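Food Service Basics, Unit 4: Surfaces, Glassware and Small Brewing Equipment
Stockdale Evening Program
Handout for session 2. Bring it back with the worksheet by 15th June.

1. Glass in a working kitchen

Clear glass is used for brewing because it does not hold flavors and because dirt shows on it. A plastic dripper can carry a film of old coffee oil for weeks before anyone sees it. On glass the same film shows as a dull brown haze, first in the grooves and then near the outlet.

Most pour-over drippers are cones. The ribs inside keep the paper filter away from the wall so that air can get out as the water goes down. If the ribs are clogged with residue, the paper sticks and the brew slows. Students often blame the grind when the real trouble is a dirty cone.

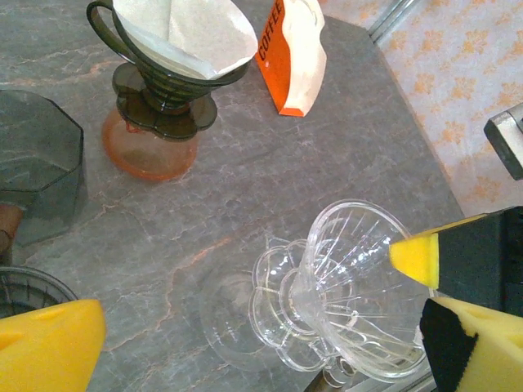 Fig. 1. Clear glass dripper with spiral ribs and a scalloped base, on gray marble.

Washing, by hand:
Rinse with warm water as soon as the filter is out.
Wash with a soft brush and a small amount of mild soap. Follow the ribs.
Rinse until no foam is left.
Stand on a rack to dry. Do not stack.

Never pour boiling water into a cold glass piece that has come from a refrigerator or an outside store. This matters more from November on, when the back store at Gastitz is unheated. Let the glass come up to room temperature first.

Chipped glass is thrown out the same day. Wrap it, label it, and write it in the breakage book. The Gastitz kitchen logged 19 broken pieces last term, most of them chipped at the rim during stacking.

2. Stone and stone-look counters

Marble is a soft stone made mostly of calcite. Acid eats into it. Lemon juice, vinegar, wine and many descaling products will leave a pale, rough mark called an etch. An etch is not a stain and cannot be washed off. It has to be polished out.

A stain is color that has soaked in. Coffee, tea and oil are the usual causes. Sealing slows a stain down but does nothing against acid.

Granite is harder and takes acid better. Many counters that look like marble are something else: laminate, porcelain or engineered stone. You cannot always tell by looking. Check the building record before you choose a cleaner. If there is no record, treat the surface as marble.
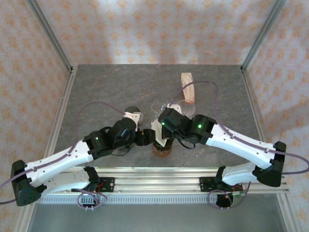
Fig. 2. Gray tabletop with faint lighter veins and brownish streaks.

Daily care for all of these surfaces:
Wipe up spills at once, blotting first.
Clean with a neutral cleaner and a damp cloth.
Dry the surface. Standing water leaves mineral rings.
Use a board or mat under hot pans.

Do not use scouring powder. Do not use the descaler from the espresso station on any counter.

3. Terms to know

Etch, stain, sealer, neutral cleaner, thermal shock, residue.

4. Worksheet and grading

The worksheet is worth 40 points out of the unit total. Part A covers glass and Part B covers counters. Write in full sentences. Reading: Brimanden course reader, page 51 and the table that follows it.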